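Landico Weighted Lap Pad, Small

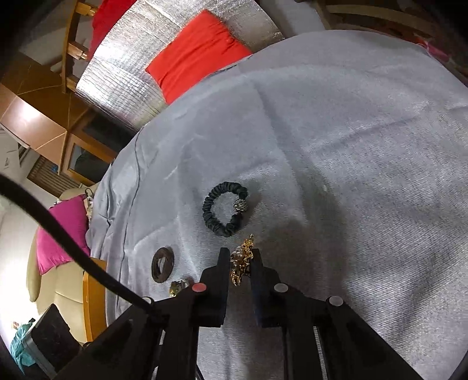
I started sewing these for my nephew, who has sensory processing issues and could not get through a family dinner without sliding under the table at least twice. His therapist lent us a lap pad and he loved it, but it was stiff and it smelled like a tire! So I made him a softer one, then one for his classroom, and by February I had orders from three schools and a very tired sewing machine.

The small pad weighs 2000 grams and measures 16 inches on the long side. I fill it with glass beads in little stitched pockets, so the weight stays put and doesn't all slump to one end (my first few did that, sorry to the early buyers). The cover zips off and goes in the washer on cold. Please don't wash the inner part – wipe it down and let it air dry.

Colors right now are Trillum green and Burkden blue. The McKinnon stripe is sold out and I'm waiting on fabric.

How heavy should you go? I'm a sewer, not a therapist, so ask yours before you order, and make sure your child can lift the pad off without help. It's for sitting time, with a grown-up close by, and it shouldn't be used for sleep or with kids under three.

Item number 441. Ships flat in a padded mailer. If you need more than five for a classroom, send me a note first and I'll work out a school price for you.

Next batch goes out Fri 21 July.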